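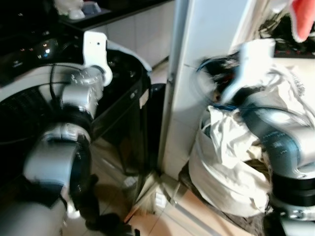 # Right arm plans fine in the viewer, then stops short when the fingers are in a cloth bag

**Keir Hepburn**

Hi all, hoping somebody has been down this road before me. I'm running the Idari planner (with the stock Mowat driver underneath) on a two-arm setup, and I've been stuck on the same thing all week. The job is bag handling at floor level: right gripper goes into the mouth of a white cloth sack, closes on the fabric, lifts. The sack sits on the tile right up against a pillar, so there isn't much room to come at it from the far side.

What I get is a perfectly nice plan, the arm starts down, and as soon as the fingers are at the opening the planner throws "start state in collision" and refuses to do anything else. I can't even back out without dropping to manual jog! The head camera's depth cloud goes straight into the collision map, 2 cm voxels, refreshed constantly. If I turn the map off completely it moves, but then I have no protection from the pillar, and the left arm is right there next to a black appliance with a shiny top that I would really like not to hit.

Things I tried already:

- shrinking the padding on the right fingers to zero
- raising the planning timeout to 30 seconds (no change, it fails right away)
- reinstalling Idari, which was a waste of an evening

The log from my last run is 1,301 lines and nearly all of it is the same collision warning, so I'll spare you. Is there a normal way to say "this one lump is allowed to touch these fingers"?

**cudanville_dan**

Have you tried updating? I had weird collision stuff on the old version and it went away. Also check that your camera calibration is good, mine was off once and everything looked like it was inside everything else.

**Wornullow**

Updating won't hurt but I don't think it's your problem, Keir. The planner is doing what you told it to. Your fingers are inside the bag, the bag is in the map as solid voxels, so the start state really is in collision as far as it knows. Padding at zero doesn't help when the voxels themselves overlap the finger mesh.

What I do for laundry and sacks and anything else floppy:

1. Segment the bag out of the cloud before it reaches the map. A crude box around the bag is fine to begin with. Keep the box off the pillar, or you'll carve a hole in the one thing you want to avoid.
2. Add the bag back as its own named object, a simple convex hull.
3. In the allowed collision table, let that object touch the right fingers. Only the fingers! I let the whole wrist touch it once and spent an afternoon wondering why the arm kept plowing through the bag.
4. Freeze map updates from about the last bit of the approach until the grasp is closed. Otherwise the next depth frame paints the cloth right back in around your fingers.
5. After the close, attach the object to the gripper so the lift plan carries it along.

Two more things to look at. Check your self filter, and in particular whether your cable is in it. If you have a loop of cable near the fingers like I do, it isn't part of the robot model, so it shows up as a little floating obstacle that follows the hand. I filter with a fat cylinder around the wrist.

And the glossy top on that appliance is going to give you bad depth. Mine came back as holes, and the planner treats holes as free space unless you tell it otherwise. I'd put in a plain box by hand for the appliance and another for the pillar, neither of them is going anywhere. Then you can freeze the live map and still be covered on both sides.

For backing out when you're already stuck, plan a straight Cartesian retreat along the gripper axis with the bag pair allowed, at low speed. No more jogging.

**Keir Hepburn**

Oh wow, thank you. The cable is definitely not in my model, I hadn't even thought about it. I'll do the hand-placed boxes first and then the finger exception, and post my config here when I have something worth copying.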